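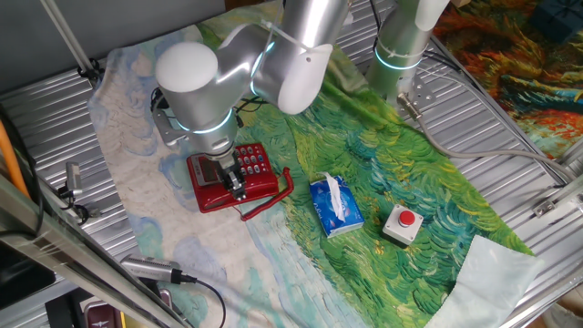 The last landline in Bumville
Aug 30, 2024

The phone on the wall at the Bumville general store still rings a few times a day. Mostly it is someone asking whether the bread has come in, or whether the road is open past the creek. Mobile coverage in the valley stops at the top of the range, and for the 100 households below it the copper line remains the way people get hold of one another.

It won't stay that way for long. The exchange building behind the old butter factory is due to be switched off in November, and residents have been told to choose between a fixed wireless service and satellite. Both depend on mains power at the house. The copper line carries its own, and anyone who has lived through a summer in Bumville knows what that is worth. Two years ago a windstorm brought down the power for six days. The corded phones kept working the whole time. The cordless ones went dead in the first hour.

People here have kept their old handsets as a result. You find them in hallways and on kitchen benches, with the cord stretched out of shape from decades of being walked to the stove and back. Indance, the second-hand shop on the main street, sells reconditioned ones for $30, and until this winter it sold them steadily. Customers tend to ask for colour first. Red and green go quickly. Cream and grey sit on the shelf.

The handsets themselves are simple things to fix. The usual faults are a worn cord, a dirty hook switch or a cracked microphone cap, and a morning at the workbench covers most of them. Rotary models are harder, as the dial governor gums up and the grease has to be cleaned out and replaced. The shop keeps a drawer of spare parts pulled from phones that were past saving.

The valley got its first line in the 1920s, strung along fence posts by the farmers themselves. It was a party line with 12 subscribers, each with their own pattern of long and short rings, and everyone listened in. Older residents remember their parents picking up the receiver very slowly so it wouldn't click. News of births, bushfires and cattle prices travelled that way well into the 1960s, when the automatic exchange arrived and calls became private. Some people considered this a loss.

Two companies are now competing for the valley's business. Juška is offering a satellite dish with free installation and a two-year contract. Altska, the fixed wireless provider, wants to put a tower on the ridge above the cemetery, and has promised a battery at the site good for eight hours. A petition asking for longer collected 1,000 signatures, a good many of them from people who only come up for the fishing.

What happens inside the house is left to the owner. A modem can be run off a small battery box, and the hardware shop in the next town has started stocking them. Most of the old corded phones will plug into the back of a new modem and work as they always did, apart from the rotary ones, which need an adaptor to turn the pulses into tones.

The store has already ordered its adaptor. The number will stay the same.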